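Packing Order and the Reused Carton
Student project report, Petow House, second-year Design for Everyday Life
Submitted 2023-01-16

Background

The module asked us to take a household job that everyone does badly and find out why. Other groups took bins and bedding. We took the packing of a small mixed box, the kind you send to a cousin or carry up to halls after a visit home, and which always arrives with the biscuits underneath something that has no business being on top of biscuits.

Our starting point was a survey by the Vundulow student shop, which runs a parcel counter. Over one academic year the counter took in 2,419 parcels and noted 511 of them as "contents loose or crushed". The shop's definition of crushed was generous. One entry reads "crisps, sad". We used the figures anyway, as they were the only ones going.

Setting up

We wanted ordinary things in an ordinary reused box, laid out in front of it so that the packer could see everything before touching anything. The table was covered with a cloth to stop packets skating about. We had meant to iron it.
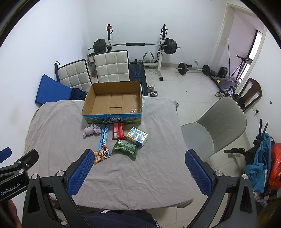
Choosing the contents took longer than any of the packing. The Van der Merwe method, which is what our tutor's handout calls it, says a test set should contain something soft, something long, something stiff and something full of air. Long was easily covered by the narrow light blue package. For air we had the puffy green one, and the snack bag with the panda face was voted in on looks. The knotted cloth on the left is our soft item, and it turned out to be the most argued-over object in the project. Half the group regarded it as contents and the other half as padding, and the report was nearly two reports.

The box is an old milk carton outer, with 青海牛奶 and 纯牛奶 on the front and a green meadow below. We had it with the top fully open, since an earlier trial with a flapped box was mostly a trial of the flaps.

Method

Each of the 11 packers was given the same instruction: put everything in so that it could be posted. No order was suggested. We wrote down the order they chose, whether they took anything out again, and any remarks suitable for an assessed document.

When a packer had finished, the box was lifted, turned a quarter turn and put down again. The contents were then checked for movement. We had hoped to use the drop rig in the Wullent workshop, but it is booked until April by people with a bridge.

Results

Most packers began with the soft item and spread it over the bottom. The long packet came next in nearly every case, usually placed against a wall of the box, and the airy bags went in last. Left to themselves, people seem to know perfectly well how to pack. This was a blow to our hypothesis, which was that they don't.

The trouble came with small flat things. They were put in late, on top, and slid into whatever gap was available once the box was turned. Only 2 packers went back and moved one. Everyone else looked at it, agreed it had moved, and considered the matter closed.

The box was also too big for its contents. We had noticed this early on and decided to call it a variable.

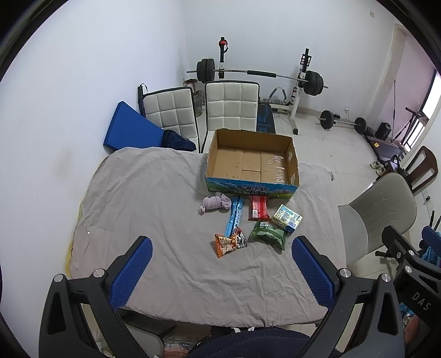
What we would change

A smaller box, for a start, or more to put in it. We would also settle the cloth question in writing before the first packer sat down, and record how long people spend looking at the items before they pick one up. Several stood there for quite a while, and we have no idea whether that was planning or politeness.

The quarter turn should be done by the same person each time. Ours was shared out for fairness, and some of us turn a box more fairly than others.

Materials

Reused milk carton outer, table, table cloth (unironed), assorted snacks, one disputed cloth. The snacks were disposed of by the group after the final session.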